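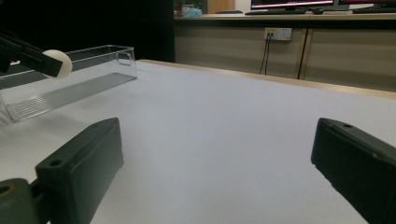

A black gripper holds a white ball at a clear plastic tray, seen from between the green fingers of a hand-held gripper.

Irfan Gilani has spent most of the year teaching robots to put things away. He runs the demonstration work at Grulldale, a small automation firm, and his days are filled with balls, trays and people squeezing handles.

"You pick the ball up, you put it in the tray, you let go," he said. "Then you do it again. We ask for 30 good ones before a break."

Gilani joined the company in January, after several years programming arms for a packing plant. There, every move was typed in as a set of points. If a box arrived at an angle, the arm missed it.

The method he uses now starts with a person. The operator holds a tool with two fingers on the end and a camera mounted on it, and does the job by hand. The video and the hand movements are saved together, and the software learns from both.

"The camera sees what the fingers see," Gilani said. "It doesn't see my face or my feet. If I look over at the tray but don't turn the tool, the robot never gets that look. New people take a while to understand that."

Remote control is the other way in. An operator moves a pair of handles and an arm copies the motion. Gilani uses it for jobs where the robot's own reach matters, but he finds it slow – 74 recordings in a shift is a good result, against 313 with the hand-held tool.

"With remote control you can't feel the ball," he said. "You squeeze too hard, or you wait too long to be sure. The robot learns the waiting too."

He asked for clear trays himself. The team had been using solid ones, and a customer, Jatoi, wanted to know how the system would manage with see-through packaging.

"The edge is hard to find when you can see the table through it," he said. "A person has no trouble with it. The model does."

Operators are told to vary where they start and to keep a steady speed. Dropped balls are kept in a separate folder. Gilani would like to use them later, to teach recovery, though his colleagues are split on whether it helps.

Training a new operator takes seven days. He said former cashiers have done well at it, and engineers less so.

"Engineers want to improve the move every time," he said. "I need it done the ordinary way."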